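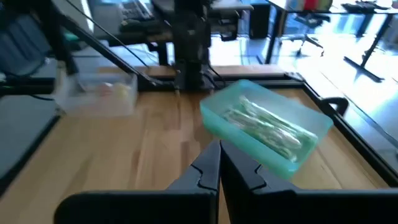 厨房器具 · 评测

Edura 营养秤：称得准，食物库还差一口气

2026年6月21日更新

先说结论，赶时间的读者看完这一段就够了。Edura 是一台带手机应用的厨房秤，把食物放上去，选好名称，它就按重量算出热量、蛋白质、脂肪、碳水和膳食纤维。秤本身做得扎实，低重量段的表现比多数普通厨房秤好；配套的应用叫 Sendby，记录方便，但中餐条目不够细，生熟重量的处理也容易让新手算错。标价839元，对于只想称面粉做面包的人太贵，对于需要认真控制某一种营养素的人可以考虑。

我用它连续记录了30天，期间三餐基本在家吃，偶尔带饭。下面写到的优缺点都来自这段时间的使用，固件是发货时的版本加一次更新。

适合谁：因为血糖、肾脏或者体重问题，被营养师要求记录饮食的人；每天做饭、口味比较固定的家庭；想知道自己纤维到底吃够没有的人。

不太适合谁：主要吃外卖和食堂的人。外卖里一份宫保鸡丁放了多少油、多少糖，秤称不出来，应用给的只能是一个平均配方。拿一台精密的秤去称一份配方不明的菜，得出的数字小数点后面再多也没有用处。

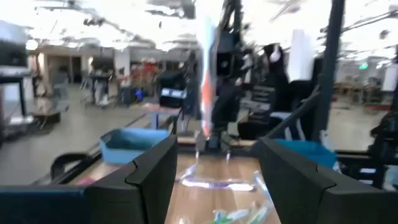 还有一类人我也不建议买，就是过去有过饮食失调经历的。这种产品的设计思路是让你盯着数字，每次放下碗都有一个圆环往前走一点，对有些人来说压力很大。说明书里有一小段提示，字很小，放在保修条款后面，我认为应该挪到第一页。

和它放在一起比较的有两件东西。一件是 Hrubý 的机械式厨房秤，金属托盘，指针表盘，家里用了很多年；另一件是 Endico 的普通电子秤，不联网，只有去皮和换单位两个按键。三台秤称同一样东西的结果在后面有说明。

优点：小重量读数稳定；去皮反应快；膳食纤维单独列出；断网也能称，连上后自动补传。

缺点：食物库对豆制品和杂粮的区分粗糙；生熟换算藏得太深；屏幕在强光下看不清；导出的表格格式不方便给营养师看。

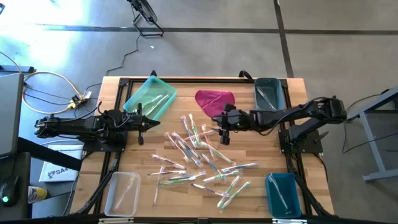
文/Savita Lodhi

我买营养秤的起因是一次体检后的谈话。营养师看了我手写的饮食记录，问我“一小碗米饭”是多大的碗。我比划了一下，她说这个手势她每天要看很多遍，每个人比出来的都不一样。她没有推荐任何牌子，只让我找一台秤，把主食和油称上一段时间，再带着记录回来。那是今年2月的事。

开始我用的是家里的 Endico，称完写在本子上，晚上查食物成分表。这样做完全可行，而且便宜，缺点是慢。一锅杂粮饭里有大米、糙米、燕麦和红豆，每样都要查、要乘、要加，做几天就会开始偷懒，先是不记小零食，接着不记炒菜的油，最后只剩下早餐记得完整。后来换成 Edura，主要图它省去查表这一步。

外观和摆放

秤是扁平的长方形，台面是磨砂玻璃，边角圆，厚度和一本薄杂志差不多。它占的台面比我原来的秤大，放在灶台和水槽之间有点挤，我最后把它竖着插在砧板架里，用的时候再拿出来。厂家建议平放保存，理由是竖放可能影响零点。我竖放的这段时间里没有发现零点漂移，每次开机它都会自己归零，不过这一点我不敢替别人打包票。

磨砂玻璃容易擦，酱油滴上去过一夜也不留印子。姜黄粉会留，要用小苏打擦。底部有四个硅胶脚，抓得住瓷砖，在湿的不锈钢台面上会滑，垫一块抹布又会影响读数，只能先把台面擦干。

屏幕嵌在台面前沿，白字。晚上很清楚，白天如果正对窗户，要用手挡一下才看得见。另外，屏幕离称重区太近，放一个大号炒锅或者宽口汤盆，锅沿就把数字盖住了。手机上会同步显示，可做饭的时候手上常常有油有面，谁也不想去碰手机。Endico 的屏幕在斜面上，反倒没有这个问题。

称得准不准

我借了一组校准砝码，把三台秤都测了一遍。中高重量段，Edura 和 Endico 没有值得说的差别，Hrubý 的指针要靠眼睛估，称面粉够用，称盐就不行了。

差别出现在低重量段。很多电子秤有个毛病，慢慢往上加东西的时候，它会把缓慢的变化当成漂移抹掉，你撒了半天盐，读数还停在零。Endico 就是这样，要先放一个杯子让它“醒”过来，再往杯子里加。Edura 在缓慢加料时也会迟钝一下，但停手之后很快就补上正确的数字。称橄榄油、亚麻籽、坚果碎这类热量密度高而用量小的东西，这个差别有实际意义。

整段测试里，Edura 与砝码标称值之间最大的偏差是2克，出现在我故意把重物放在台面一角的时候。放在中间没有这种情况。厨房里完全可以接受。

去皮键在右前角，是实体按键，有明确的段落感，戴着烘焙手套也按得动。可以连续去皮，一只碗从空碗到加完燕麦、奶粉、葡萄干，每样按一下，应用会把它们记成同一餐里的不同条目。这个流程是整台机器做得最顺的地方，用惯以后，一份早餐的记录在煮水的工夫里就完成了。

Sendby 应用

注册需要手机号或者邮箱，填身高、体重、年龄和目标。目标可以选“只记录，不设定”，我选的就是这个。选了之后主界面的圆环变成普通的柱状图，颜色也从红绿变成灰蓝，看着轻松很多。厂家应该把它设成默认选项。

食物库目前有2908条。数字看着不少，真正用起来要看落在哪里。乳制品、面包、早餐谷物、水果做得很细，光是酸奶就按脂肪含量和是否加糖分成许多种。到了豆制品就开始粗糙：北豆腐和南豆腐分开了，豆腐干只有一条，千张和腐竹混在一起。腐竹是干的，千张含水不少，两者每份重量对应的蛋白质差得很远，混在一条里基本等于没法用。我只好按包装上的营养成分表自己建条目。

杂粮也有类似的问题。小米、高粱、荞麦有，黍子没有；绿豆只有干豆，没有绿豆芽以外的熟制品。八宝粥有一条，不写配方。魔芋制品只有“魔芋”，没有说是粉还是块。对一个主打膳食纤维的产品来说，这里应该多花点力气。

蔬菜部分比我预想的好，深色叶菜基本都有，还区分了茎和叶。菌菇也全。腌菜的钠含量偏低，我对照家里几种包装雪菜和榨菜，标签上的钠都比应用给的数字高。需要控制血压的人请以包装为准。

自建条目的过程不复杂，输入每百克的各项数值就行，也可以用手机拍营养成分表让它识别。识别对横排表格效果不错，遇到印在圆瓶身上的弧形表格就经常错行，把脂肪读成碳水。识别完一定要核对一遍。

生重和熟重

我认为最需要提醒的是这一节。米饭、面条、豆子煮过以后吸水，肉煮过以后失水，同样的食物生熟重量差别很大，而每百克的营养数值是跟着状态走的。你称的是熟的，选的却是生的条目，结果就会离谱。

Sendby 在食物名称后面用一个很小的图标表示生熟，一片叶子是生，一口锅是熟。第一周我没有注意到这个图标，把熟鹰嘴豆全记成了生的，于是应用夸奖我蛋白质和纤维都远远超额。我还高兴了几天，后来觉得一碗豆子不应该有那么多热量，翻回去才发现。更正历史条目要一条一条改，没有批量替换。

煮一大锅分几顿吃的情况，正确的做法是用“配方”功能：下锅前把每样原料按生重称进去，煮好后再称整锅的总重，以后每次盛出来只称成品，应用按比例换算。这个功能很好用，可是入口在“我的”里面的第三层菜单，快速指南一个字都没提。煮锅自身的重量要事先称好存进去，否则满满一锅热汤没法倒出来去皮。我把常用的锅和饭盒都称过一遍，用油性笔把重量写在底部，比存在应用里还快。

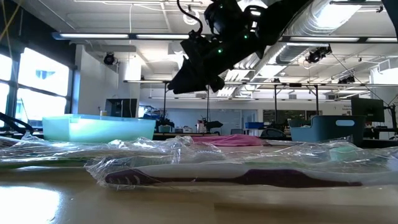
包装食品的记录有一个常见的错误，就是连袋一起称。冷冻豆子、切片面包、袋装坚果，很多人图省事直接把袋子放上去，拿总重减去吃完之后的重量。这个方法本身没错，前提是袋子前后都在秤上。出问题的是中途拆了包装，外层随手放在一边，后一次称的时候忘了算进去。皱起来的透明塑料包装，像照片里摊在浅色桌面上的这种，又亮又有褶，铺开还很占地方，压到秤的边沿或者搭在秤和台面之间，读数就会跳。我的习惯是拆完先收走，再按去皮。净含量也不要完全相信，拿来做配方的话，自己把里面的东西倒出来称一次比较放心。

膳食纤维这一栏

我选它的一个重要原因是它把纤维单独列出来，并且能看一周的走势。多数同类应用把纤维埋在详情页里。

看了记录以后，我对自己的饮食有了一些没想到的认识。我原以为自己吃菜多，纤维肯定不缺，实际上一大盘炒生菜提供的纤维很有限，体积大，水分也大。真正把数字拉上去的是杂粮饭里的红豆和早上的燕麦，还有连皮吃的梨。周末家里吃面条，没有杂粮，纤维就明显掉下去。知道这一点以后调整起来不难，面里加一把毛豆，或者用荞麦面换掉一半白面。

调整的速度要慢一点。我有几天一下子加了很多豆子，肚子胀得难受，营养师看了记录说加得太急，让我隔几天加一点，水也要跟上。应用这时候弹出的却是一枚奖章，祝贺我“纤维达人”。它只会看总量，不会看增加的速度，这种提示还不如没有。奖章可以在设置里关掉，我关了。

另外要说明，应用不区分可溶性和不可溶性纤维，也不算抗性淀粉。放凉的米饭和热米饭在它那里是一样的。对普通人够用，对肠道有特殊要求的人，具体吃什么还是听医生的。

数据导出

我买之前最看重的就是能把记录交给营养师。导出可以选表格文件或者长图。表格里每一样食物占一行，时间精确到秒，却没有按餐合计，营养师要自己加。长图好看，缩到手机屏幕上字就看不清，打印出来又会在一个菜的中间断页。

我最后的办法是导出表格以后自己删掉多余的列，按早中晚分开，再打印。这份工作每次都要花掉一顿饭的工夫。希望后续更新能加一个按日汇总的版式，早中晚各一行，营养素横着排，这就是营养师平时用的格式。

隐私方面，应用允许完全离线使用，数据只留在手机里。代价是换手机时要手动迁移，而迁移文件有密码，忘了就没有了。联网模式下可以在网页上删除账户，我用另一个邮箱试过，删除后再登录确实要重新注册。

续航和清洁

用的是充电电池，接口在背面，有胶塞。每天称三餐，整个测试期间只在开头充过一次，到结束时电量图标还剩一格。自动关机的时间可以改，建议改长一点，默认设置下，我去冰箱拿个鸡蛋回来它就关了，去皮的状态也丢了。

不能用水冲。胶塞挡得住溅水，挡不住水龙头。玻璃台面和机身之间有一条缝，细面粉会进去，用软毛刷能扫出来大部分。做烘焙多的话，最好在上面铺一张油纸，铺好再开机。

关于价格

它比 Endico 那种普通电子秤贵出好几倍，多出来的钱主要花在应用和低重量段的传感器上。应用目前不收订阅费，包装盒上写的是“购机即含全部功能”，没有写期限。我写邮件问过客服，回复说现有功能不会转为收费，新功能另说。信不信看个人。

如果你已经有一台还算准的秤，又愿意手动输入重量，可以只下载 Sendby，它允许不绑定设备使用，食物库和配方功能都能打开，缺的是自动传重量和连续去皮记录。我让家里人这样用了一阵，她嫌麻烦，改成只记晚饭，倒是一直记下来了。

使用中的几条经验

油最容易漏记。把油壶整个放上去，去皮，倒完油放回来，显示的负数就是用掉的油。应用认得负数，会问你是不是“取出”，点是就行。

水果按能吃的部分称。香蕉剥了皮再称，西瓜先切。库里的“可食部”有时写有时不写，没写的我一律按可食部理解，和包装数据对下来基本吻合。

馒头、包子这类大小不一的东西，别用应用里的“一个”。我们楼下那家的包子比应用里的标准包子大出一圈。

在外面吃饭就不要记得太细，写个大概，或者空着。我有几天是空着的，营养师说没有关系，她看的是平常日子。

一家人合用的话，应用支持切换成员，但每次称之前都要先选人。常有的情况是称完了才发现记在别人名下，好在这个可以拖过去，不用重输。

我现在早餐和杂粮饭还在用 Edura，晚上的炒菜已经不怎么称了，只称油。Hrubý 那台老秤留着称土豆和大块的肉，托盘大，不怕脏，也不用充电。

（本文产品为自费购买。食物库条目数以测试时应用内显示为准。）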